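Ratbridge tenants win a hearing on heating charges

6/5/22

Tenants of the Dai Street apartments in Ratbridge will have a public hearing on their heating charges, after the town housing office accepted a petition with 433 signatures. The hearing is planned for August. Until then, no household can be sent to collection for the part of the bill which is in dispute.

The petition was started in the winter by the Ratbridge Tenants' Union, a small group that meets in the neighborhood hall on Drititz Road. Its members went from door to door during nine weeks, with forms in four languages. In the two towers there are 601 apartments, so the organizers consider the number of signatures to be a strong result. Only one adult in each apartment was asked to sign.

"People told us they were afraid to put their name on a paper," said Naa Kyei, who coordinated the door visits. "Some of them came back to us two weeks later, in the evening, and asked if it was still possible. We always said yes."

The dispute concerns a charge that appeared on the rent statements last fall. The management company, Kirnix, replaced a fixed heating fee with a shared one, which divides the cost of the whole building between the apartments by floor area. For some families the difference was small. For others, mostly in the older tower, where the windows were never changed, the bill for one winter reached $1,280. Several tenants said they received the new statement without any letter to explain it.

In a written answer to the union, Kirnix said that the new method is permitted under the lease and that it treats all households equally. The company also said it is ready to offer payment plans. It did not agree to publish the fuel invoices, and these are the main thing the tenants want to see.
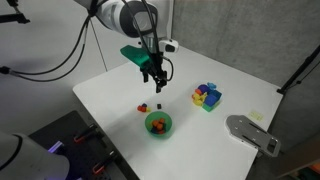

A robot arm over a white table, with its gripper above the tabletop.

The union does not have a lawyer of its own. Its members prepared the file with the help of a free legal clinic, and they learned many things on the way. The first version of the petition was returned because the apartment numbers were missing. The second was accepted at the counter, and a stamped copy now hangs in the hall, next to the list of bus times.

Palesa Xaba has lived in the older tower for 22 years and raised three children there. She remembers an earlier campaign about the elevators, when the tenants stopped paying a part of the rent and kept it in a common account until the repairs were done. That time there was no office to write to, she said, and the people had to trust one another with the money.

"My mother carried the account book in her shopping bag," she said. "Now I carry the folder. My daughter made the copies, so we are three generations in this."

The union has also collected 169 heating statements from tenants who agreed to share them. These will be given to the hearing officer with the names covered. A tenant who wants to add a statement can bring it to the hall on Drititz Road until the end of the month. The original is returned the same evening.

At the hearing, each side will have 40 minutes to speak, and after this tenants may speak for three minutes each. Interpreters can be requested at the housing office, at least ten days before. The exact date will be sent by mail to every apartment in both towers.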